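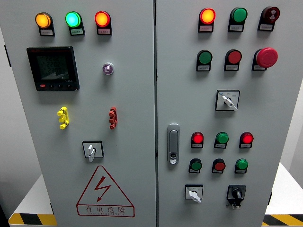
Control cabinets, left and right doors. All three lamps on the left door lit.

**Thu 28 April**

Trail repair stands, pump hose swap. Carrying on from the last entry.

Both Dristow stands are back from the trail and on the bench. Same complaint on each: the pump won't hold on a Presta valve. On the trailhead stand the rubber in the head had split on one side. On the bridge stand the rubber was fine but the hose had cracked where it enters the crimp, and it leaked as soon as the handle went down.

Cut the old hoses off and fitted the Hukano ones. They come 46 inches long, longer than the originals, so the head now reaches a wheel while the bike is up on the hanger arms. Downside is that the hose lies on the ground if people don't clip it back. Moved the clip down one hole on the post, which helps a little.

Crimps: first one slipped under pressure. I had the ferrule on too far and the barb was only half covered. Second try held. Pumped it to the top of the gauge, left it over lunch, needle hadn't moved. Did the other stand the same way and it held too.

Gauge on the bridge stand reads high against the shop gauge, more so at the low end. Not worth a new gauge for road tires, but the mountain bike riders will end up softer than they think. Put it on the parts list with a question mark.

Tools on cables:

- Trailhead stand: 8 mm hex key missing, cable cut clean. Replaced.
- Trailhead stand: both tire levers worn to a point. Replaced.
- Bridge stand: all tools there. Flat screwdriver bent, straightened in the vise and put back.
- Bridge stand: headset wrench cable fraying at the lower sleeve. Still has life in it. Check next time.

Used 3 of the new stainless cables. The sleeves that came with them are a loose fit on the tools with small eyes, so double them up or use the old copper ones from the drawer. I used the old ones.

The base plate on the trailhead stand has rust under the powder coat at two of the bolt holes. Wire brushed it, primed it, top coat tomorrow if the primer is hard. It can't go back out before then anyway, the anchor bolts haven't come.

Went through the MacRitchie stand log as well. It had 276 entries on the feedback card sheet at the end of last July's count and 192 the July before. Most of the comments are still "pump broken" or "pump doesn't fit my tire," so the hoses are the right place to spend time. A few people asked for a chain tool. I'm against it. The pin on a cheap one bends the first week and then somebody is stuck at the stand with an open chain.

Brakville wants its stand moved to the shady side of the parking lot. The slab there is thinner than the one it's on now. Someone needs to drill a test hole before we say yes.

To do:

- Top coat on base plate
- Chase anchor bolts
- Order pump head rubbers, both sizes, enough for all the stands
- Print new valve stickers (the old ones have faded and the Presta drawing can't be made out)
- Test hole at Brakville
- Return the borrowed crimper, after the spare hose is done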